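3.2 Looking after the hand-held grippers

Most of what follows I learned by getting it wrong, so I'm going to be a bit more detailed than a methods section usually is. The Werkuleo station has one table and one pair of hand-held grippers, and every fabric task in this paper went through that same pair. When one finger drifts, all the recordings drift with it. I was slow to see this. In our first round I blamed the operators, then the lighting, and only after a long afternoon with a feeler gauge did I blame the pads.

The pads are the part that wears. They sit on the inner faces of the fingertips, and cloth work is surprisingly hard on them. Canvas scrapes them, and stitched edges chew at them. Elastic is the worst of the lot, as it pulls back the whole time you hold it, and the load lands on a very small patch near the tip. I used the end of a strap as our standard pinch check for that reason. If the tips can hold a cut end under a light pull, they can hold anything else in the Astum item set.
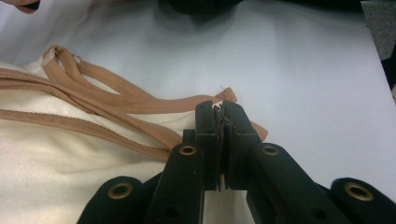 Figure 4. Pinch check on the end of an elastic strap, with the satin piece it is sewn to lying at left.

The ridges on the pad faces in Figure 4 are fairly typical of a pad in service. I don't swap a pad for looks. My rule is simple: close the fingers on the strap end, pull by hand until the spring scale reads 2 newtons, and watch for creep. If the strap creeps, the pad comes off. Over the whole study we went through 11 pads, and the left finger used up more of them than the right (I still don't have a good reason for that, and I'd love to hear one).

Changing a pad is easy, but lining it up again is fiddly. The new pad has to meet its partner flat at the tip first, with a little daylight lower down. Set it the other way round and the tips splay as soon as you squeeze, so thin material slides right out. I snug the screws, close the fingers on a strip of copy paper, tug it, and tighten the rest of the way only when the paper tears before it slips. Then I leave the gripper alone overnight for the adhesive. We tried skipping the overnight wait exactly once.

The second check is with the fingers open. Large, floppy items need a wide approach, and the opening has to be the same on each gripper or the operator starts making up for it with the wrist. I set the stop screw to 70 mm between pad faces and check it again after every 48 trials, which works out to the start of a new block. The canvas items are handy here – they lie flat enough that you can bring both fingers down over the cloth and feel right away if one of them touches before the other. Uneven contact nearly always meant a bent finger mount. Twice it was just lint packed behind the pad, and a stiff brush fixed it.

Chipped finger edges are a different matter, and I've made my peace with them. The blocks knock against the table all day. A chip on an outer corner does no harm that I could measure, so I left those alone. A chip that reaches the gripping face gets filed smooth, or it snags threads and you end up with a bag following the gripper around after release. The Vadier finger blocks we bought as spares fit well enough once I opened up the mounting holes a touch.

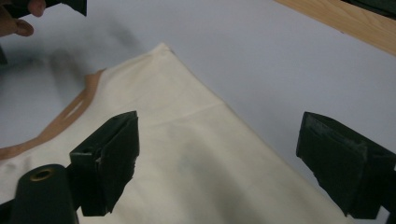
3.3 Trial order and resets

Each block began with a freshly checked pair of grippers and an item drawn from the shuffled list. I kept the resets loose on purpose – pick the item up, drop it, and spread it by hand only if it landed in a ball.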